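Manuais > Prendel 200 > Instalação e primeira utilização > 4. Escolha do local e humidade

Última atualização: março

4. Escolha do local e ajuste da humidade

O Prendel 200 é um humidificador de evaporação para divisões até 13 m². A caixa diz mais do que isso, e a caixa foi escrita por quem vende. Os passos desta secção partem do valor mais baixo. Se a sua sala for maior, o aparelho trabalha na mesma, só que passa o dia na velocidade máxima e a diferença no higrómetro é pequena.

Antes de começar, convém saber se precisa dele. Muita gente compra um humidificador por causa de uma garganta seca que vem de outra coisa qualquer. Meça primeiro.

4.1 Medir antes de ligar

1. Coloque um higrómetro independente na divisão, à altura do peito, longe de janelas e radiadores. Não use o sensor do Prendel para esta medição: fica dentro da corrente de ar do próprio aparelho e lê sempre a favor dele.
2. Espere uma noite inteira com a porta na posição habitual.
3. Anote a leitura ao deitar e ao acordar.
4. Se as duas leituras estiverem acima de metade da escala, pare por aqui. Guarde o talão e pense na devolução.

Nota: os higrómetros baratos discordam uns dos outros. Se tiver dois, ponha-os lado a lado e desconfie de ambos. O teste do sal (uma colher de sal húmido dentro de um saco fechado, com o higrómetro lá dentro) dá uma referência melhor do que o preço do instrumento.

4.2 Escolher a superfície

1. Escolha uma superfície nivelada e firme. O depósito cheio pesa bastante e a bóia deixa de cortar a água a tempo se a base estiver inclinada.
2. Deixe um palmo livre atrás da grelha de entrada e dois palmos por cima da saída.
3. Afaste o aparelho de livros, instrumentos de corda e tomadas múltiplas.
4. Em mesas de madeira ou folheadas, ponha um tabuleiro com rebordo por baixo. O tapete de borracha fornecido não serve para isto: retém a água que escorre do depósito e mantém-na encostada ao verniz.

O fabricante garante que a base é «totalmente estanque». A base talvez seja. O depósito pinga quando é retirado, e é nesse gesto que a água chega à mesa. 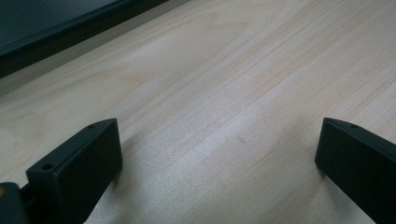

Noreen Doherty escreveu-nos a discordar do tabuleiro: tem o Prendel há dois invernos em cima de uma cómoda encerada, limpa as pingas com um pano sempre que enche o depósito e nunca lhe apareceu uma mancha. Acrescenta que o tabuleiro vibra na velocidade alta e que o ruído a acordava.

Aceitamos a parte do ruído. Quanto ao resto, depende de alguém se lembrar do pano todas as vezes, e um manual não pode contar com isso. Se o tabuleiro vibrar, cole quatro discos de feltro por baixo e volte a verificar o nível.

Cuidado: não coloque o aparelho no chão em quartos com alcatifa. A grelha aspira fibras e o filtro fica cinzento muito antes do prazo.

4.3 Água e filtro

1. Desligue a ficha antes de levantar o depósito.
2. Encha com água fria da torneira até à marca. Água morna não acelera nada que se note e favorece o limo.
3. Não junte óleos essenciais, vinagre nem os líquidos «purificadores» vendidos ao lado do aparelho.
4. Encaixe o filtro com a seta virada para a frente. O modelo correto é o Filtora 639. Há compatíveis da Ranex, mais baratos; os que experimentámos entravam com folga, e o ar que passa pela folga sai tão seco como entrou.
5. Volte a pousar o depósito e espere alguns minutos antes de ligar, para o filtro se embeber.

O contador interno pede a troca do filtro ao fim de 2000 horas. Esse contador não mede o estado do filtro, apenas soma tempo de ventoinha. Com água dura o filtro endurece mais cedo; com água macia pode durar bem mais. Retire-o e dobre um canto: se estalar, troque-o. Se continuar mole e não cheirar a nada, enxague, torne a montar e reponha o contador (tecla da gota, premida até piscar).

4.4 Ajustar a humidade

1. Ligue na velocidade baixa e deixe trabalhar durante uma tarde.
2. Compare com a leitura do seu higrómetro, colocado no ponto usado em 4.1.
3. Se a diferença for nula, feche a porta antes de subir a velocidade. A maior parte das queixas de «não faz nada» que recebemos vem de divisões abertas para o corredor.
4. Se aparecer condensação nos vidros, desça a velocidade ou desligue, diga o visor o que disser.

O modo automático guia-se pelo sensor interno, com o defeito já descrito. Pode usá-lo, mas some a diferença entre os dois instrumentos ao valor pretendido — e repita a conta quando mudar o aparelho de sítio.

Cuidado: humidade a mais faz pior à casa do que humidade a menos. Bolor atrás de um armário encostado a uma parede exterior demora a ver-se e custa a tirar.

4.5 Paragens longas

1. Esvazie o depósito e a base.
2. Deixe o filtro secar ao ar, fora do aparelho, de um dia para o outro.
3. Guarde o depósito destapado.

Nota: a função «secagem inteligente» faz girar a ventoinha com a base ainda molhada. Ajuda um pouco, mas não dispensa o passo 1. Para a descalcificação da base, consulte a secção 5.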